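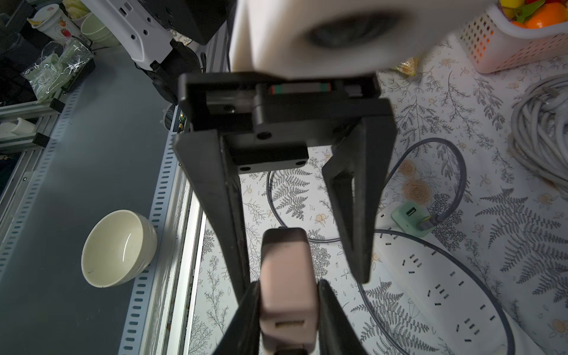 The Second Shift at Rorside

Mar 8, 2019

The packing hall at Rorside starts up at six in the morning, and for eleven years it started the same way. The line lead read out the stations, people put on their wrist supports, and the belt began to move. The supports were the company's idea. Most of the packers had one, some had two, and by the end of a shift a good many were also wearing tape.

Rorside packs small goods for other firms: phone chargers, adapters, cable sets, kitchen items, gift boxes. An order comes in, the pieces are picked from bins, and someone closes a hand on each one and puts it where it belongs. A packer on the adapter line did that all day with the same three fingers.

Last April the company put in its first pair of robot arms. They came from Jokton, which builds small two-fingered grippers for light goods, and they were set up at the end of the adapter line behind a low rail. There are now six pairs. Each pair lifts, turns and places 600 pieces an hour when the bins are full and the labels face the right way. When they don't, the arms stop and a lamp comes on, and a person walks over.

Walking over is now a job. On the floor it is called tending, and one tender looks after two pairs. The work is part clearing, part checking, and part teaching. When a new product arrives, a tender guides the arms through the pick by hand until the grip holds. Flat blocks go quickly. Bowls and cups are slow, and anything in a soft bag can take most of a day.

Pay was the first question people asked when the arms were announced. Tenders earn more than packers, by one grade. The training is 50 hours, paid, and done during the shift. That was settled in writing before the first arm was switched on, after two long meetings that people in the hall still bring up.

The second question was how many jobs would go. Rorside had 356 people on its books at the time. It promised no layoffs for two years and has kept to that so far, but it has also stopped replacing people who leave. The temporary workers who used to come in for the holiday season were covered by no promise. In past years the company took on 100 of them. Last season it took on half that number.

For those who stayed, the days feel different. Packers used to stand shoulder to shoulder and talk. Tenders stand well apart, and the arms make a thin whine that isn't loud but doesn't stop. Several people on the early shift said they missed the talk more than they had expected. One woman who had packed adapters for nine years said her thumb no longer wakes her at night, and that she would take the quiet in trade.

Others find the new work more tiring. A packer knows at noon how the day will go. A tender may have an hour with nothing to do and then three stops at once, with the shift numbers on a screen over the door. The screen was moved in January after complaints. It now faces the office.

There have been smaller changes too. Breaks used to be taken all together when the belt stopped, and they are now staggered so that the arms can keep running. The lunch room is never full. The old table by the window, where the adapter line always sat, is used by whoever happens to be in.

Robichaud, a parts supplier across the road, has sent people over twice to look at the setup and plans to put in its own arms next year. Temona, a smaller packing firm on the same estate, looked at the cost and decided against it. Its orders are short and change too often, and its managers say a person can learn a new box in a minute.

At Rorside the next step is the gift line, where one box can hold a mug, a snack and a cable. The grippers have been tried on it and are still too slow. Fourteen people work there by hand. They have been told that the line will stay as it is through the summer, and that tender training is open to any of them who want to sign up before then. Five have put their names down.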